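My first county convention, and I'm hooked

Jun 11, 2025
By Nneka Odukoya

I went to my first party convention as a delegate last weekend, and I haven't stopped talking about it since! My sister has asked me to stop. I will not.

Manville sent four of us. We were seated near the back with the Niltton people, who had brought a binder for every resolution (color tabs and everything) and were kind enough to share.
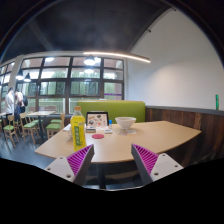
LOCAL POLITICS

The big fight was over who gets to be county chair. Dwayne Lindgren has held the job for ages and I figured he'd walk it. Then Chidubem Oyewole got up and talked about bus service to Grosorbridge, with no notes, and you could feel the room lean in. We had 300 credentialed delegates, and the first ballot was so close they recounted it while we all stood in the hallway guessing.
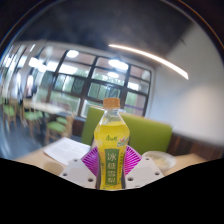

Photo: Nneka Odukoya

Lindgren kept the chair in the end. I voted for Oyewole and I'd do it again, but Lindgren's speech afterward was gracious, and he promised to move the December meeting to an evening so people with jobs can come. I'm holding him to that!

I also got to speak for the first time, on the rule about proxy votes. My voice shook the whole way through and the amendment passed anyway. If you've ever thought about running for a delegate spot, please do it, the form is one page long.

Last updated: Jun 2025

Recent posts
Knocking on doors in the rain
Why I read the school board minutes
Musa Amadi on losing by 100 votes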